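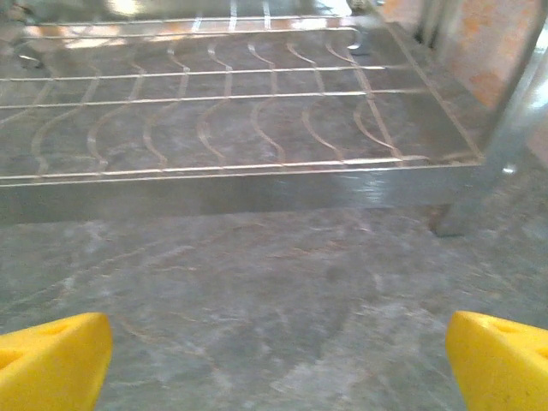
天气随笔　|　本站专栏　|　发表于2025年2月23日　|　阅读约需八分钟

上星期我被手机通知淋湿了一回。Voleck在下午告诉我，雨将在十一分钟后停止。我站在Gruststead汽车站的雨棚底下，信了它，把伞收进包里，还顺手把包的拉链拉好了。十一分钟后，它说还有九分钟。再过九分钟，它说还有十四分钟。我最后走回家的时候，它显示的是“您所在位置目前无降水”，屏幕上的水珠大到把“无”字放成了两倍。

我对预报不准没有意见。我看了二十多年天气，自己报错的次数说出来要脸红，有一年我劝邻居放心晒被子，到现在他晒被子之前还要特意问我，好照着反过来做。我有意见的是“十一分钟”这个说法。一个愿意说“傍晚前后雨会小下去”的人，错了也就错了，大家笑笑。一个说“十一分钟”的东西，错了以后面不改色地换成“九分钟”，连一句不好意思都没有，这就让人有点上火。

短时降水预报大致怎么来，爱看雷达的人都知道：把前几张回波图拿来，看那一片一片的颜色往哪边挪，挪多快，然后假定它会照旧挪下去。对一条大老远就排好了队、老老实实往东走的雨带，这个办法好用得很，我也靠它躲过不少雨。可Gruststead的雨很少排队。我们这里西边是Kemeys的山，山顶海拔637米，放在别处连个名字都混不上，在我们这里却足够让云在背后磨蹭半天。雨到了山前要散，过了山又要聚，有时候干脆就在山脚原地冒出来，从来没有从哪里“移动”过来。你拿外推的办法去算一团原地冒出来的雨，等于根据一个人昨天没来上班推断他正在搬家。

这些道理做软件的人肯定比我懂。我翻过Voleck的帮助页面，在很靠后的地方，用很浅的灰色字写着“预报结果可能因地形等因素存在偏差”。字的颜色浅到我第一遍以为是网页没加载完。偏差放在灰字里，“十一分钟”放在首页正中，配一个往下走的小圆圈，还会轻轻震一下。轻重是怎么安排的，一望而知。

我猜他们也有难处。用户想看数字，这一点我没法替用户辩护，我自己就是。你给我两个软件，一个写“下午有阵雨的可能，时间不好说”，一个写“15:42开始”，我嘴上夸前一个老实，手指头点的是后一个。人对着整整齐齐的数字有一种没道理的敬意，15:42看着就像有人核对过。要是写15:40，我还会嫌它敷衍。

降水概率也是一笔糊涂账。百分之三十是什么意思，我问过不少人，有说三成的地方下雨的，有说三成的时间下雨的，还有一位讲得最有把握，说就是雨有三成大。我后来不问了。在我们这边的饭桌上，三十以下念作“不下”，七十以上念作“下”，中间那一大段念作“天气预报净瞎说”。百分之三十的日子下了雨，大家觉得被骗；百分之七十的日子没下，大家也觉得被骗，还多带了一把伞。这么算下来，一份完全校准得当的预报，每年也能让人受骗很多次，做这一行真是不容易。

有朋友说，你要数据就自己量。我家院子里确实有一只雨量筒，很老实的那种，一个漏斗，一个筒，早上去看一眼，记在本子上。去年全年它收了593毫米。Voleck给我院子这个点的全年累计是800毫米。相差这么多，我第一反应是自己的筒漏了，灌满水放了一夜，不漏。然后我怀疑是那棵梨树挡着，可那棵梨树前年就锯了。最后我才想明白，人家说的“您的位置”是一个格子，格子里装着我的院子，也装着Kemeys的半面山坡，山坡上的雨平均一下，匀了一部分到我的账上。我平白多得了这么多雨，菜却没见长得更好。

格子本身没有错，总要有个格子。我不喜欢的是那个蓝色小圆点，它落在我家屋顶上，准得能分清厨房和卧室，于是底下那行字看起来也像是专门替厨房写的。定位准是定位的本事，跟雨没有一点关系，可是两样东西画在一张图上，准头就好像会互相传染。住在Jomville的人想必也有同样的感受，那边靠海，一个格子里一半是水，软件常常很诚恳地把海面上的风报给街上的人，大晴天提醒大家抓牢帽子。

我还想说说预警。三月一到，风雨多起来，手机又要开始响了。从前的预警稀罕，一响全家都站起来。现在除了正经的气象预警，软件自己还发“贴心提醒”：要降温了，花粉多了，适合洗车，不适合洗车，今晚有机会看到好看的晚霞。我翻了一下，去年Voleck给我推送过201条，里头真正跟安危沾边的，混在洗车中间，长得跟洗车一模一样，连那个小震动都一样。秋天那场大风来之前，提醒其实提前好几个小时就到了，我把它和晚霞一起划掉了。后来篱笆倒了一段，那天的晚霞倒是真的不错。

写到这里，按惯例我该劝大家放下手机，多抬头看天。这种话我听过很多，说的人多半站在一张很漂亮的云的照片旁边。看天当然好，我天天看，可看天也没那么灵。“朝霞不出门，晚霞行千里”，在我们这里十次里能中几次，要看你愿不愿意把没中的算进去。燕子低飞我也留心过，有时候下雨，有时候它就是想飞低一点。老人家看天准，一半是真有经验，一半是报错了没有截图。真要比起来，我相信雷达外推多过相信我的膝盖，哪怕我的膝盖从来不推送洗车提醒。

我的要求其实很小，小到说出来有点可怜。把“十一分钟后停止”改成“可能十来分钟，也可能半个多小时”，多几个字，屏幕上放得下。雨是山脚底下自己冒出来的，就写一句“这类雨不好估”，让我自己决定要不要在雨棚底下再站一会儿。上一次说错了，下一次更新的时候顺便提一句，“刚才报早了”，四五个字，我保证不截图。全年的雨量，在数字旁边注明是一个格子的平均，用正常的黑色字。至于洗车，我没有车，这一条软件问过我，我也答过，它还是每周关心我一次。

也有人跟我讲，写成这样就没人用了，大家会跑去用那个敢写15:42的。我想了想，恐怕是的。我也试过换一个，换过去以后发现它的首页写的是“降雨将于15:42:30开始”，连半分钟都替我想到了。那天一滴雨都没下，我看着它从15:42:30改到16:08:00，再改到16:51:30，始终很有礼貌，每次都带着秒。我第二天就换回了Voleck。

包里的伞现在不往外拿了，晴天也背着。昨天下午Voleck又通知我，小雨七分钟后停止，我在车站雨棚底下听见旁边几个人的手机先后震了一下，大家低头看了看，没有一个人动。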